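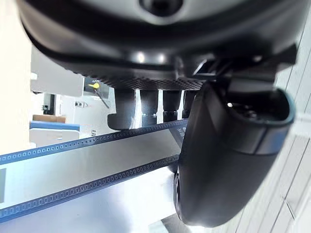 Advice is sought on the storage of records and small parts in a shared office. Our section at Mottram is moving its holdings into a low cupboard beside the desks, and the written procedure we inherited covers paper only. Among the items without a home is a length of perforated tape, pale grey along the middle with dark navy edges and small square holes down both sides. It does not suit a ring binder, and staff have differing views on whether it should be kept with the files or separately. We would also welcome guidance on whether file boxes should stand upright or lie flat.
Posted by Mottram Records, 9th March

Temus
Paper files should stand upright with the spine facing the door. Each spine label should carry the file number and the year, written in dark ink. A box left on the countertop should be returned to its shelf at the end of the day, and no box should project past the edge of the counter while the doors below are open.
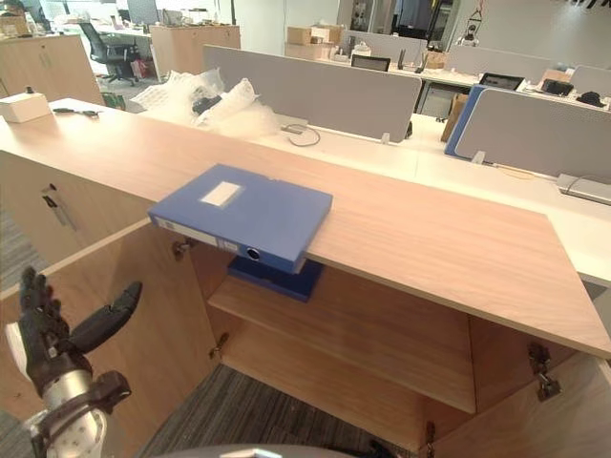 Laying boxes flat is acceptable where the shelf is too low, provided they are not stacked more than 4 high. Tape should be wound in a wide coil, placed in a shallow lidded container and labelled in the same manner as the files. Folding it is not recommended. Scissors and other hand tools belong in a drawer.

Zonder
We keep ours in an envelope. No difficulties to date.

Dradum Office Services
The previous reply is not advised for longer lengths, as an envelope will crease the tape. Please also add a line to your register for each item that is not paper, giving its shelf. Our own register was revised in July and now has a separate column for this purpose.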